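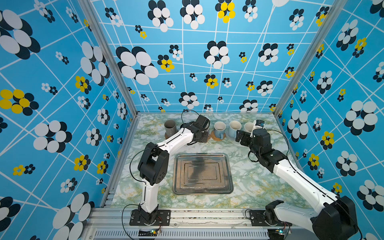 Bostska Peel and Stick Wallpaper - Full Rolls and Samples

Back in stock as of May. Sold by the roll. Samples ship free with any order, otherwise small charge at checkout.

Roll width 15 inches. Roll length 36 feet. Matte vinyl face, removable adhesive, paper backing with a cutting grid printed on it.

Who it's for: renters, craft rooms, closets, the backs of bookcases, that one wall in the hallway. Not for outdoors. Not for inside a shower. Fine in a half bath if the fan works.

What you need
Sharp utility knife, extra blades (dull ones tear the vinyl, don't push it)
Level or plumb line
Felt edge squeegee - the Bonel one is fine, so is an old library card wrapped in a sock
Tape measure, pencil, step stool

Wall prep
Wipe down with a damp rag and a drop of dish soap. Let it dry overnight. Fresh paint needs 40 days before anything sticky goes on it, and yes we know the can says less. Satin, semi-gloss and eggshell are good. Flat paint is hit or miss, order a sample first and leave it up a week. Textured walls, orange peel, bare drywall, brick - no. It will lift. We don't take returns for that.

How much to order
Measure width and height of each wall, don't subtract for doors or windows unless they're huge. Pattern repeat eats into every drop so add one extra roll for a small room, 2 for anything with a stairwell. Buy it all at once. Batches are printed seperately and the color can drift a little between them. Batch number is on the end label, check they match before you peel anything.
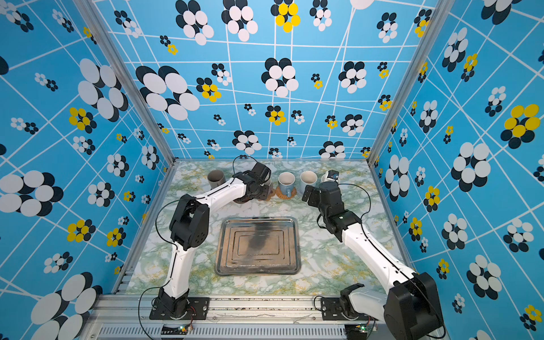

Busy prints are easier to hang than plain ones. Small misses at the seams get lost, and so do little dings in the wall. A sky-blue like this one, thin white lines going every which way and oval flowers from tiny to really big, doesn't give the eye one straight stripe to check against. Still line up the big blooms first, then let the small ones fall where they fall. Black and yellow petals show a bad match quicker than the white. With stripes or plaid you have to be dead on from the first drop, so if it's your first time maybe skip those.

Hanging
Start at the top, peel back a foot of the backing, stick, smooth from the middle out. Keep peeling as you go down. Don't take the whole backing off at once, it folds on itself and that's a roll gone. Leave two inches extra top and bottom and trim at the end. Bubbles - lift and redo, or prick with a pin. Inside corners: cut the strip so it wraps just a hair past the corner, then overlap the next one. Don't stretch it tight into a corner, it pulls away later.

Taking it down
Warm it with a hair dryer on low, pull down slowly at an angle. Any glue left comes off with warm soapy water.

Shipping and returns
Orders in by 2 p.m. leave the Moltthorpe warehouse same day. Unopened rolls can come back, opened ones can't. Damaged in transit - send us a picture of the box and the label and well replace it.

Also in this line: Bostska border strips, Mohammadi shelf liner, Bonel seam roller.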